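Kondon Household Laundry Collection: Data Card

Version: January 2022
Maintained by: Pliltora, Domestic Settings Unit
Contact: Remo Melis

Summary

The Kondon Household Laundry Collection documents the handling, drying and putting away of clothing and household textiles in lived-in rooms. It contains 217 recorded sessions, each accompanied by still pictures, a written inventory of the textiles present and a short note on the room. The collection is intended for people who study domestic work, storage and the use of furniture in small homes.

Scope

Sessions were included when at least one garment or household textile was being sorted, hung, folded or moved. Machine washing and ironing are outside the scope of this release. Items of clothing that remained in closed drawers or bags for the whole of a session are not inventoried, although the container itself may be mentioned in the room note.

Of the 217 sessions, 200 took place in rooms that also serve another purpose, such as sitting, eating or child care. The remaining sessions took place in rooms set aside for laundry. Readers who wish to compare the two groups should use the "room_use" field and should not rely on the session title.

Contents of each session

Each session folder holds the still pictures in time order, a file named inventory.csv and a file named room.txt. The inventory gives one line per textile, with its type, main color, any pattern or printing, and the place where it was first recorded. The room note names the larger furniture, the floor covering and any drying equipment. Room notes were written before the inventories and were not revised to match them.

Terms for placement

Placement is recorded with a small set of terms. "Hung" applies to a garment on a hanger or a line. "Draped" applies to a textile laid over furniture, such as the back of a chair. "Spread" applies to a textile lying mostly open on a flat surface. "Crumpled" applies to a textile with no visible fold or deliberate arrangement. "Held" applies to a textile lifted clear of any surface at the moment of recording. A textile receives one term only for each picture.

Seat covers and blankets are inventoried as household textiles when they can be lifted off the furniture. Fixed upholstery is treated as part of the furniture and appears in the room note.
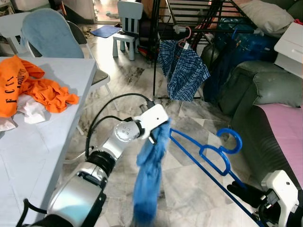 Sitting room, shared use. Held: blue fuzzy cloth. Spread: orange T-shirt with black lettering. Draped: light blue towel. Hung: blue and white checked shirt, pink hanger.

Hangers are recorded separately from the garments they carry. A hanger without a garment is entered as equipment, with its color and, where it is known, its material. The blue plastic hanger in the session above is entered in this way. Drying racks are also entered as equipment, and a garment hanging from a rack is linked to it through the "support" field.

Color and pattern

Colors are given in common words, and no attempt has been made to match them to a commercial standard. Light conditions differ between homes and between adjoining rooms. Where two annotators chose different words for the same textile, the more general word was kept. Printed lettering is transcribed only where it can be read with confidence.

Known limitations

Bags and bundles are described from the outside, and their contents are unknown. In 61 sessions, one or more textiles could not be assigned a type and are listed as "cloth." In 22 sessions, the room note is incomplete and the "floor" field is blank. Children's furniture was not listed consistently in the earlier Queiroz sessions and should not be used as a measure of household composition.

Access and corrections

The collection is available to registered users through the Clukach archive. Corrections to inventories should be sent in writing to Remo Melis and should state the session number, the line concerned and the proposed wording. Accepted corrections will be included in the next release, planned for June.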